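Pritchard summer robotics, bench notebook
July 2022
Entry by Niamh Ó Dubhghaill

Cleaned out the episode folder before doing anything else. The Flondstead students left 657 recordings from the June sessions and a lot of them have no task label, only a number. I moved the unlabeled ones into a folder called HOLD. Please don't delete that folder. Wokerov wants to go through it with the second-year group and see how many can be saved by watching them back.

Left arm was dropping its connection again. Same symptom as last month: the status page says connected, the arm holds position, then commands stop getting through. Reseating the plug at the base fixed it for the rest of the morning. I don't trust it. If it happens to you, write down the time and what the arm was doing, and leave the power on until you have copied the log. The last two times somebody power cycled first and we lost everything useful.

Gripper calibration redone on both sides. The right one was closing to 3,666 on the encoder and the config file still had the old value in it, so every close command stopped short. That explains the weak grip everyone was complaining about. New value is in the config and in the shared sheet. The left was fine and I left it alone.

Home pose changed slightly. Both wrists now park farther out to the sides so that the grippers stay off the middle of the table while someone resets the objects. Reset takes less time this way and the students stop ducking.

Task list for the Brimville demo is down to 8. Cut the towel fold and the two pouring tasks - we can practice pouring later with dry rice but I'm not doing it near the cables with liquid. 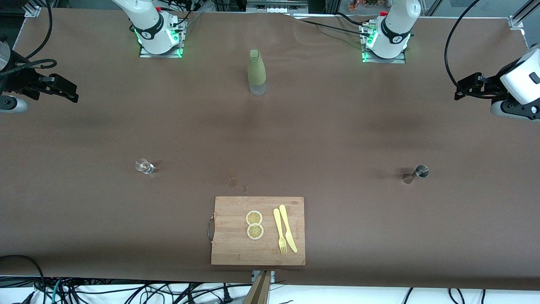 The drink station task needs a better written start state before anyone records more of it. Right now the instruction sheet says "set out the items" and each team does it differently, so the runs can't be compared. I'm using this layout as the reference: bottle at the back between the two bases, glass left of center, jigger on its side over on the right with the wide end facing right, board at the front with the lemon slices left of the fork and knife. The jigger is the one to watch. Stood upright it is a much easier pick, and teams have been quietly doing that.

Still open:
Label the spare cables.
Ask Wokerov whether the fork and knife stay in the task or are only there as clutter.
Rerun the wrist check on the left arm after the plug is replaced.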